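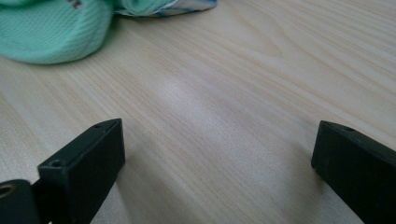
In Praise of the Long Lunch Table

I ate lunch alone at my desk for most of my thirties, and I would like those years back. I don't mean the work. I mean the lunches, eaten with one hand while the other hand scrolled, tasting of nothing much.

Then I took a job at Bonditz, a small map publisher with 23 people and one very long table, and everybody sat at it. There was no rule. At noon somebody would start carrying plates over and the rest of us drifted after them, from shipping, from editing, from the little room where Gualtiero Mancuso checked street names all day with a ruler and a pencil. You sat wherever there was a gap. That's the part I want to argue for, because the gap is the whole pleasure of it! You end up next to the person you'd never have picked.

In my first month I learned how to prune a fig tree, why the Jeleck bridge is closed every February, and that our accountant had once sung in a wedding band (she was good, too, we made her prove it). None of this helped me do my job. Some of it did later, in a sideways fashion, when I needed a favor from shipping and found I was asking a friend.

People who design offices and schools and apartment blocks seem to love small tables. Two seats, four at a stretch. I understand the appeal. A small table is private and it's easy to move. But it also means you have to decide who you're eating with before you sit down, and shy people dread that decision. I dreaded it. At a long table you can arrive late, say nothing, eat your soup, and still have been at lunch with everyone.

My favorite place to eat in town works the same way. Lưu has 11 seats down one side of a single table and a bench down the other, and on a busy night you'll be passing the chili sauce to strangers. I have heard complaints about this. I've also seen two families who came in separately leave still talking about a camping trip, standing out on the sidewalk with their coats open in the cold.

The new library over in Ramance is choosing its furniture now, and the plan has nothing bigger than a four-seater for the café. I wrote to them asking for one long table. Just one, by the windows, and they can keep all the little ones for people who want to be left alone with a book, which is me on plenty of days. If you live out that way, write to them too. They're taking letters until the end of the month.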